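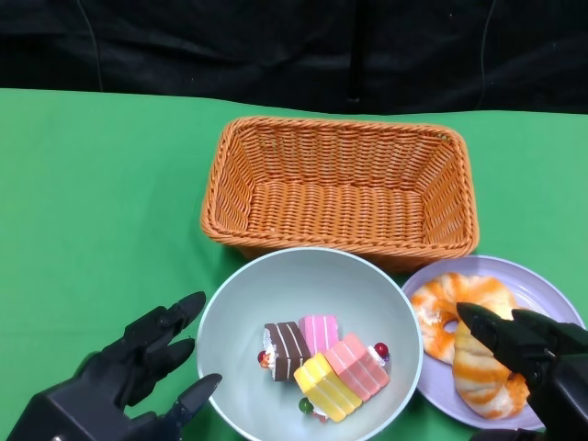 Children at the Flira playgroup kept asking when they could have the cakes back, one parent told us after the spring trial, and could the basket come too please! We couldn't have wished for a better start, and so we are delighted to announce that the Lanotitz Toy Library is opening its Play Kitchen Shelf to every family in Skasach.

Saturday, October 27, 2018 — The new shelf opens this morning at the Lanotitz reading room on Estrella Street, with 200 sets of pretend food, bowls and baskets ready to borrow. Each set goes home for 2 weeks, free of charge, and can be renewed once if no other family is waiting.

The idea is a simple one. Small children love to put things into other things and take them out again. A deep bowl, a wicker basket and a few toy cakes will keep a tea party going for a whole wet afternoon, and the same pieces can be a bakery, a picnic or a birthday by the end of the week. We picked plain bowls and baskets on purpose, as they can stand in for almost anything, and we added the cakes because, well, everybody wanted cake.

The trial began in March with a much smaller choice of sets. By the end of the summer 848 loans had been made, and the toy library as a whole now has 2,126 members. Parents told us that the baskets were often the favourite part (one went home as a basket and spent its loan as a bed for a stuffed rabbit). They also asked for bigger bowls, which have been added, and for chocolate cake, which was always the first to go.

Sets are washed and checked between loans. Lost a slice of cake down the back of the sofa? Please just tell us when you bring the rest back — there are no fines, and spare pieces are kept behind the desk.

Families can join at the desk with proof of a Skasach address. Playgroups and childminders may borrow up to four sets at a time and should ask for the group form. The toy library is open on Wednesday afternoons and Saturday mornings. A pretend tea party for under-fives runs today until noon, no booking needed.

Notes to editors
The Lanotitz Toy Library lends toys, games and puzzles to families in Skasach. Visits to the new shelf can be arranged at the reading room desk during opening hours.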